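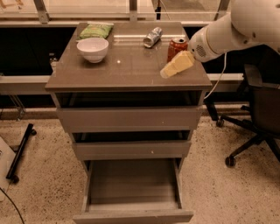
Photo: Shota Miyazaki

Norovirus on the Skanex ferry

dockside40
Local paper says 158 passengers were ill on the May crossing to Brundberg. Has anyone here had a letter? We were on it and have heard nothing.

politis_fan
No letter. My wife was sick for two days. The port doctor took samples and that was the last of it.

T. Coetzee
158 sounds high to me. Plenty of those will be seasickness, it was rough all night.

dockside40
Seasickness doesn't start two days after you get off – and our neighbour caught it from us.

T. Coetzee
Fair point about the neighbour. I'd still wait for the lab results.

Marit5
Health office told me nearly 40 samples came back positive. They're ringing cabins on deck 5 first, so keep your booking number handy.

politis_fan
We were on deck 5. Phone hasn't rung yet.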